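I was seven when I first got to press the keys of a real synthesizer. It lived in my uncle's garage in Brusholm, under a blanket, and I thought it was a broken piano. Then he switched it on, and the garage filled up with a sound like a whale humming in a swimming pool. I have been hooked ever since!

So what is a synthesizer? You can call it a synth, because everybody in a band does. It looks a lot like a piano, but there are no strings inside and no little hammers to hit them. A synth makes its sound with electricity.

Try something with me. Put your fingers on your throat and say "aaah." Feel that buzz? Sound is a wiggle. Your throat wiggles, the air wiggles, and then a tiny bit of skin in your friend's ear wiggles too. In a synth, the electricity does the wiggling, and a speaker turns it into a wiggle in the air. If it wiggles fast, you hear a high note, like a bird. If it wiggles slowly, you hear a low note, like a grumpy bear. A note that wiggles 280 times every second is close to the middle of a piano, and most kids can sing it. One that wiggles 2000 times every second is way up high, more like a whistle.

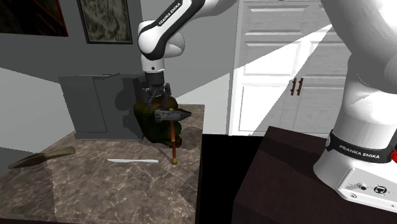

**Text by Dagmar Štefanec**
*Keyboard player and children's music writer*

Now for my favorite part, the knobs. My own synth has so many that my little nephew thinks I fly it. One knob is called the filter, and it works a bit like your hand over your mouth. Say "aaah" again and slowly cover your mouth. The sound goes dull and muffled, right? Take your hand away and it's bright again. When I turn the filter knob back and forth while I hold a note, it goes *wow-wow-wow* (my cat leaves the room).

Another knob decides how a note starts. I can make it pop out quickly, like a cork, or creep in so softly that you don't notice it until it's there. Rock bands love that slow, creepy kind. My old band, Kikuchi, used to open every show with one. We'd stand in the dark, I'd hold down two keys, and the note would grow and grow until the drummer couldn't wait any longer and came crashing in. We did that at a summer concert in Hurkarham one July and a baby in the front row laughed all the way through it.

You don't need a synth to start making strange sounds, by the way. Stretch a rubber band over an empty box and pluck it. Then pull it tighter and pluck it again, and listen to what happens to the note. You could hum into a cardboard tube, or sing into a bucket (an empty one, please). If your school has a keyboard, look for a button with a name like "pad" or "strings," hold one key down, and listen with your eyes shut until the sound is all gone.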